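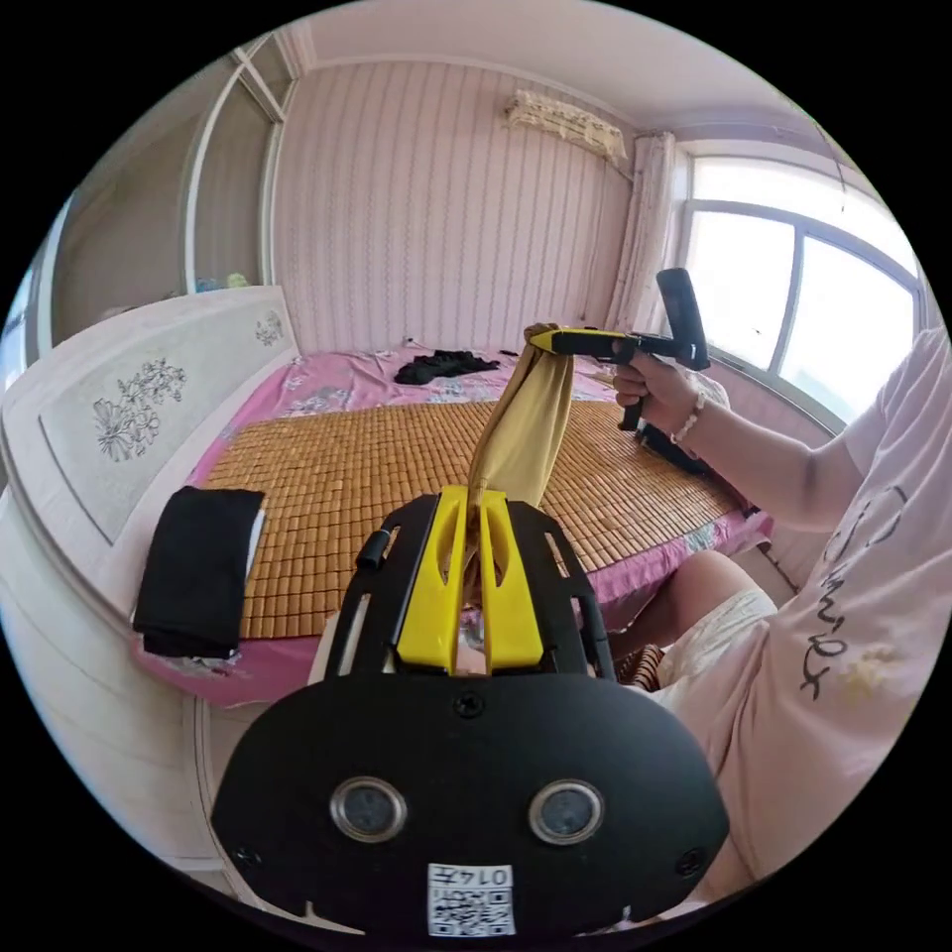 Folding on the Bed: a small study of how clothes get put away in an ordinary bedroom

Student project report, Home and Daily Living module
Submitted by Zhuoran Wan, 2023-04-01

1. How the project came about

When our tutor asked us to choose a household job and study it properly, most of my classmates went straight for cooking, and I very nearly did too. Then I went home for a few days in February and watched my aunt sort the clean washing on the spare bed, the way she has always done it, and I thought what a lovely thing that was to write about. She has a perfectly good table. She never uses it for clothes! The bed is where it all gets spread out, smoothed, folded and stacked, and I wanted to know whether the bed helps with the job or just happens to be nearest the wardrobe.

So that became my question, and I am very grateful to everyone who put up with me asking it over and over again.

2. The room

I chose one bedroom and stayed with it, as I had seen from last year's reports that people who tried to cover a whole house ended up saying very little about any of it. It is a pretty room, with pink striped paper on the walls and white furniture with flowers engraved on it, and there is good daylight to work by (which matters more than I expected when you are trying to tell navy socks from black ones). The bed has a pink floral sheet, and over the sheet there is a bamboo mat made of little tan tiles.

I should say a bit more about the mat, as it ended up being the most interesting part of the whole project. Mats like this are used for sleeping on in hot weather, and plenty of families leave them down for longer than they need to. My aunt says it is far too much trouble to roll up, and having tried it I agree with her.

3. What I did

I worked with a mixed basket of everyday clothes, mostly T-shirts, with some shorts and a few heavier things. Over the project I folded 687 pieces in 15 sessions, and kept a note after each session of what had gone well and what had annoyed me. I used two ways of folding T-shirts. In the first, the shirt lies flat with the front down, the sides come in, and the hem goes up to the neck. In the second, you pinch the shirt at the shoulder and halfway down, cross your hands and give it a flick, which looks marvellous when my cousin does it and rather sad when I do.

I also asked 11 relatives and neighbours where in the house they fold their clothes, and why. I had meant it to be a very short chat with each of them, but people have a great deal to say about laundry once you get them going, and I was given a lot of tea.

4. What I found about the surface

The tiled mat is firmer than a plain sheet, and that makes a real difference. On a soft mattress with only a sheet on it, a T-shirt sinks wherever you press, and the creases you have just smoothed out come back as soon as you lean over to reach the far sleeve.

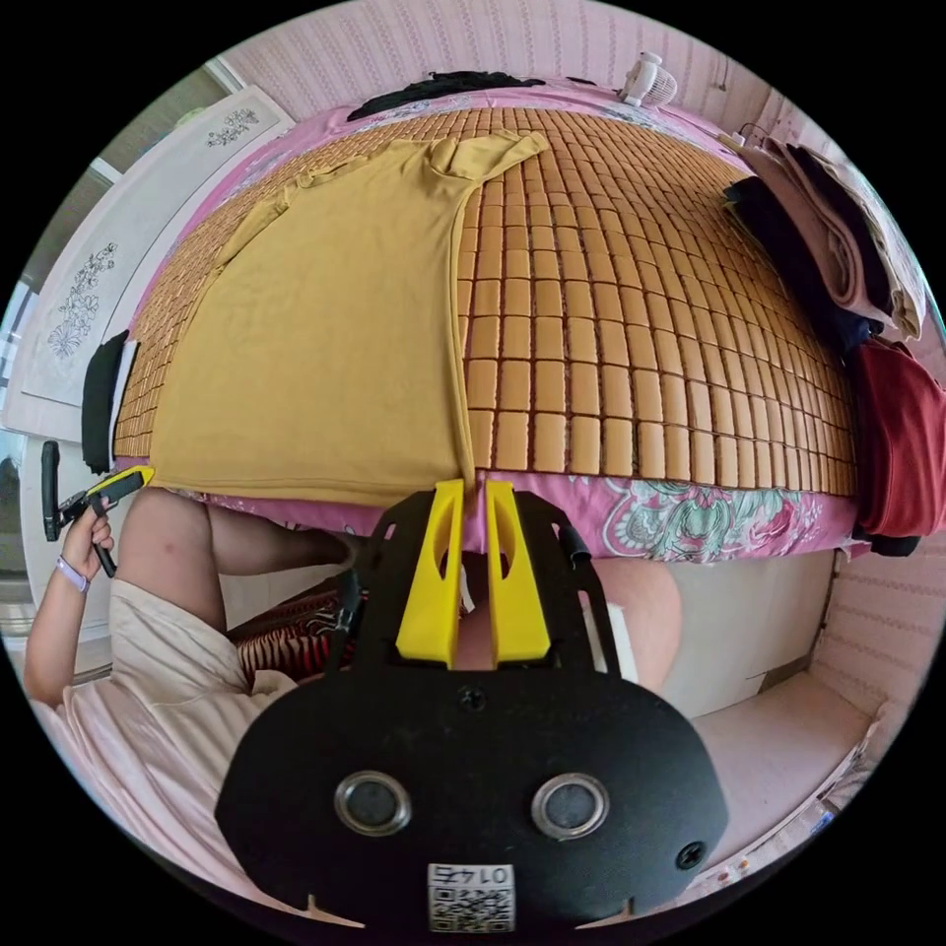
On the mat the cloth stays where you put it, and you can run the side of your hand from neck to hem in one go. The one thing to watch is thin knitted fabric, which can catch between the tiles if you drag it. Lifting it is better. I learned this with a vest of my own, so no harm was done to anybody else's clothes.

The height of the bed was the other surprise. I had assumed that standing would be more comfortable, but I much preferred to sit beside it, with the near edge in easy reach. The trouble comes with the far side, where things get thrown and then forgotten. In my notes the same complaint comes up again and again: a good neat pile on one side, and something crumpled up by the wall that I kept meaning to deal with.

5. What people told me

Most of the people I spoke to fold on a bed, and they gave much the same reasons my aunt does. It is big, it is clean, and the wardrobe is right there. One neighbour told me she tips everything out on her bed in the morning on purpose, so that she has to finish before she can go to sleep. I have since tried this and can report that it is possible to move the whole lot to a chair.

6. What I would do differently

I would time each session next time, as my notes only tell me how I felt about it, and I would ask somebody with longer arms to try the far side of the bed. I would also like to compare the mat with a folded blanket on a table, which is what my grandmother used.

My thanks go to my aunt for the room, the basket and the lunches.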